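The case for the large slab
Juniper Lindqvist
2023-02-03

Most arguments about public paving are held at the wrong scale. People object to the colour, or to the lack of benches, and the layout of the joints is left to whoever draws the last drawing. I would argue that the joint layout decides more about how a paved space ages than anything else on the sheet.

A concrete slab shrinks as it cures and moves with temperature for the rest of its life. It will crack. The designer chooses whether the crack follows a straight line drawn in advance or a crooked one drawn by the weather. Large panels mean fewer joints to seal and fewer edges to chip, but each joint has to take more movement. Small units spread the movement and are easily lifted for repairs, and they also settle unevenly when the bedding is poor.

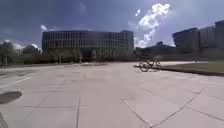

My preference for open ground between offices is the large panel, and I hold to it against the current fashion for small setts. The Kiltetari scheme was laid in small units and needed relevelling after 5 years. Its neighbour at Pulden, cast in panels on the same subsoil, has had its sealant replaced and little else. Two sites do not prove a rule, but the maintenance records point the same way as the theory.

The usual complaint is that pale concrete shows every stain. So it does. Staining is a surface condition and has no bearing on strength, falls or grip. I would sooner look at a marked slab that drains than a clean one that holds a puddle until noon. Cleaning budgets are regularly spent on the first problem and withheld from the second.

Colour is a separate question. A change of surface can tell people where a route runs without a single sign, provided the two materials meet at a clean line and at the same level. Zekach, in its January note on shared routes, asks for a tolerance of 2 mm at such a junction. That is strict, and I think it is right – a wheelchair castor or a narrow tyre will find anything larger. 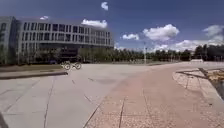 Where the budget allows only one improvement, it should go on the meeting of materials. Hamdy's specification gives 7 pages to the concrete mix and a single paragraph to edges, and this balance is common. Kerbs, covers and the margins of lawns are where water gets in and where repairs begin. A cover frame set without its own isolation joint will usually send a crack out from one corner.

Painted lines deserve a word too. Paint is cheap and can be renewed, so it should carry the information likely to change. The joints should carry the rest. A lane marking that runs parallel to the kerb, and as nearly as possible to the long joints, reads clearly and leaves the slab pattern alone.

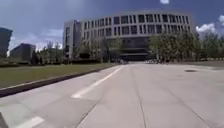

Slab road with long joints, white lane dashes and a raised kerb beside the lawn.

Anyone reviewing a paving drawing at 1:1000 should ask for a larger one. The joints do not show at that scale, and they should be settled before the concrete is ordered.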